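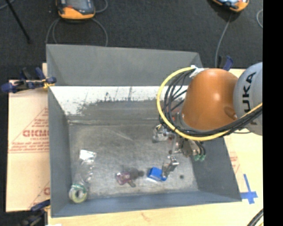
Kitchen & Laundry > Tips > Storage

Storage tips I stopped believing, and a few I kept

I have been collecting household storage advice for longer than is sensible. Most of it comes from magazines, from the backs of packages, and from relatives with firm opinions. I try it at my own place, usually for a season, and then I write down whether I would bother again. Mostly I would not. Below are the ones people ask me about, in no useful order.

Buy the containers first

Every article about tidying a pantry opens with a photograph of matching containers, and every reader takes the hint and goes shopping. I did this too. I bought a set of Trilden stacking canisters, the square ones with the push-down lids, and then discovered that a standard bag of flour does not fit in the flour one. You end up with a full canister and a folded-over bag with two cups left in it, and now flour lives in two places.

Do it the other way around. Take everything out, throw away what is stale, put it back on the shelf in its own packaging, and live with it for a few weeks. Then measure. If you still want a container after that, you will know what size. I ended up needing three. The rest of the set went to my neighbor Puspita Chong, who keeps buttons in them.

Clear beats solid, supposedly

The claim is that you use what you can see. Maybe. I can see the lentils perfectly well and I have been not using them since last June. What clear containers do for me is tell me when something is running low, and a pencil mark on the shopping list does that for less money. Oils, spices and dried herbs fade in the light anyway, so those should be in a closed cupboard no matter how pretty the jars are.

Where I will concede the point is the freezer. A clear tub with a label beats a solid tub with a label, if only for the times the label falls off. And it will fall off. Masking tape put on a cold, damp lid is gone in a week. Put it on while the tub is at room temperature and dry, press down the corners, write with a permanent marker, and then fill and freeze.

The bay leaf in the rice

I was told as a child that a bay leaf in the rice bin keeps weevils out. My aunt swore by it. So did Azlan Ismail, who ran a small grocery near us and ought to have known. I kept bay leaves in my rice for years and had no weevils, and thought well of bay leaves. Then I got a bag that already had eggs in it, and the weevils hatched and walked all over the bay leaf.

If you buy rice or flour in bulk, freeze it for four days when you bring it home, let it come back to room temperature in its bag so it doesn't pick up moisture, and then move it to something with a tight lid. That deals with what came in with the bag. The lid deals with what might come later. You may add a bay leaf if you like the smell.

Big bins

People buy bins too big. I say this with some feeling. A deep storage bin looks efficient in the store and becomes a hole that things fall into. Whatever is at the bottom is lost to you, and when you need it you will take out everything above it, put it on the floor, and leave it there until company is coming.

My rule now is that a bin for things I use every week should be no deeper than my forearm to the elbow. Deep bins are for one kind of bulky thing at a time, like winter blankets or the tent. Never "miscellaneous." Once you write miscellaneous on a bin you may as well tape it shut.

Also check the weight. A deep bin full of books or canned goods cannot be lifted safely by one person, and a cheap one will split at the handles. I had a Gruleck tote let go on the basement stairs. To be fair to Gruleck I had filled it with floor tile.

Baking soda in the refrigerator

An open box of baking soda is meant to absorb odors. I have kept one in the back of the fridge, then gone without, then kept one again, and I could not tell you which months were which. The surface exposed to the air is about the size of a playing card and it crusts over. If there is any effect, it is small.

Find the thing that smells. It is usually under the vegetable drawer, where some liquid has run down and dried. Pull the drawers all the way out, wash them in warm soapy water, wipe the floor of the fridge underneath, and run a cotton swab through the folds of the door seal. Twenty minutes, and then you can use the baking soda on the burned saucepan, where it does some good. For the saucepan: cover the burned part with water, add a couple of spoonfuls, simmer gently, let it cool, scrape with a wooden spoon. Don't do this with bare aluminum, it will go dark.

Vinegar for everything

I like vinegar. I clean the kettle with it and the showerhead too. But the list of things it is said to do has got out of hand. It should not go on marble, limestone or other stone counters, as it etches them. I would not run it through the washing machine every week either; some manufacturers warn that it is hard on the rubber parts, so look in your manual before you take advice from a stranger, me included. Mixing it with baking soda gives you a lot of fizz and then mostly salty water. The fizz can help shift something loose in a drain for a moment. A plunger is better. And never put vinegar anywhere near bleach, which makes a gas you do not want in your lungs.

Kurniawati Purba wrote to me after an earlier version of this page to say that she has used vinegar in her rinse cycle for years and her towels are lovely. I believe her. I asked whether she had also stopped using fabric softener at the same time, and she had. Softener coats towels. I suspect the missing softener deserves most of the credit, but she is keeping the vinegar and there is no talking her out of it.

Vacuum bags for clothes

These do work for a while. You put in the comforter, pull the air out, and enjoy looking at a pancake. By spring half of them have quietly filled back up and pushed the closet door open. I tried the Paline ones with the double zipper and got one good winter out of them before the valves started leaking.

The bigger problem is what you put in them. Down and feathers do not like being squashed flat for months and may never get all their loft back. Leather creases. Anything even slightly damp when it goes in will smell of it when it comes out. Use them for polyester comforters and spare pillows you don't care about. Wool sweaters do better clean, folded and loose in a lidded box. Clean is the part that counts: moths go for wool with sweat and food on it. Cedar blocks smell nice and I would not rely on them.

Labels

I am told labels change a household. In mine, I labeled a shelf "BATTERIES" and for a year it held batteries, a bicycle pump and a jar of foreign coins. The label helps the person who made it. If you want other people to put things away, put the place where they already drop the thing. Keys land on the ledge by the door, so the dish goes on the ledge by the door. I fought this for ages with a set of hooks in the hall.

A date is the most useful label you can write. Date the leftovers, date the opened jar of mustard, date the smoke alarm batteries, and write the date on the water filter with a marker.

The one-year rule

"If you haven't used it in a year, get rid of it." Fine for shirts. Silly for a fish kettle, a fire extinguisher, a pipe wrench or a good suit. Ilham Hutapea, who taught me to hang doors, owned a mortise gauge he used perhaps once every two years, and he would have been a fool to give it away. Ask what it would cost to replace or borrow, and how much trouble you would be in without it on the night you need it.

What to do with small hardware

Screws, washers, picture hooks, those little pegs that hold up shelves. The glass jars with their lids screwed to the underside of a shelf are a favorite in the old handyman books, and I had a row of them. They look good. They also mean that you take down a jar with one hand while holding a drill in the other, and I have swept up that mixture of glass and wood screws twice.

Shallow drawers with dividers are better, or a fishing tackle box if money is tight. Don't sort too finely. I once divided screws by length, head and finish, and spent more time putting them back than using them. Now it's wood screws short, wood screws long, machine screws, and a tray for everything else. Spare parts from flat-pack furniture go in an envelope taped to the back of the furniture. That is the one tip on this page I would defend to anybody.

Still undecided: the Wijaya bread box, which is supposed to keep a loaf soft for a week. So far it keeps a loaf about as well as a paper bag inside a plastic one. I'll give it until the weather gets humid and then add a note here.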